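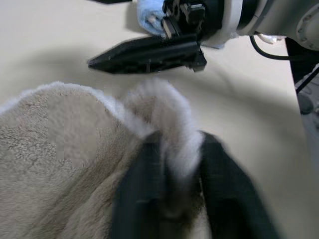
Sioned Gethin
Parish archivist, Andham

May, late evening. Got through the last of the Jarman boxes, 161 letters in all, most of them about drains. The oldest paper is a lease from 1689 with a corner missing. Clifford Charbonneau rang at teatime to ask if he could borrow it for the school talk and I said no, he can have a copy.

Walked home by the river. Water still high, and the path was shut past the bridge so I had to go round by the road. Soup and toast.

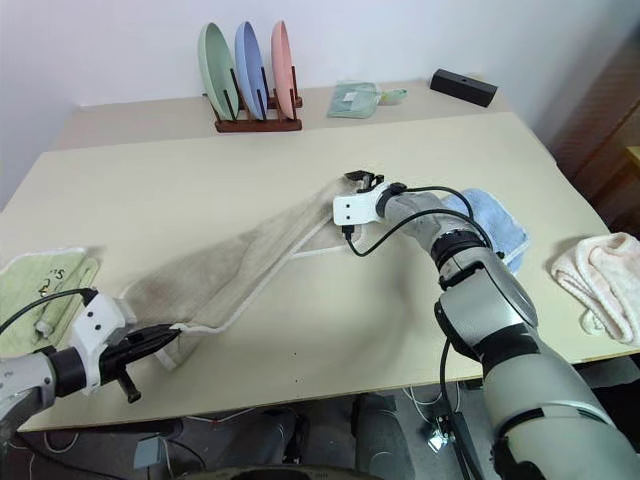 A long beige towel, held up over the table.

Slept badly last night, so bed early. Must ring the dentist before 7 weeks are up.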